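We've had two sorting arms running at the Stostlow warehouse since January. People keep asking me what it's like, so I'll put it down in a few posts.

I've been on returns for Pindier a long time. Returns means you open a box, look at what's in it, decide where it goes. On a good shift our bench used to clear 700 items by hand.

The last full shift came out at 740 with the arms going. So it's more, but not the jump management talked about in the meetings.

The arms take the easy stuff. Boxed, square, label facing up. Anything soft or in a torn bag comes to us, and that's slower work. Your hourly count drops and you have to explain that to whoever reads the sheet.

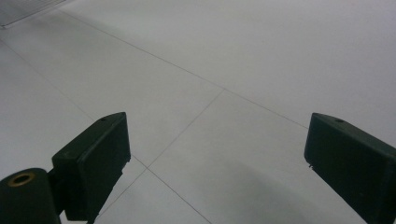

The other change is the teaching. Jokevance, who supply the system, want people from the bench to show it how a grab should go. You do the same pick over and over with a hand tool. Three of us signed up. It pays the bench rate, no extra.

My wrist is better than it was last year. I'll give it that. I don't lift the heavy cartons anymore and I don't miss them.

What I do miss is talking. There used to be someone across from me all shift. Now the person across is at the far end watching a screen for jams.

Hemi Treloar, our rep, asked for two things in writing: no cuts to hours while the arms are being set up, and a separate count for the hard items. We got the first one. The second is "under review."

A few people moved over to the Matić line and like it. A few left. Nobody was let go on our shift, but the open jobs haven't been filled either, and I think that's how it'll go.

If your place is getting these, ask early how they plan to measure you afterward. We asked late. I'll post again when we hear about the count.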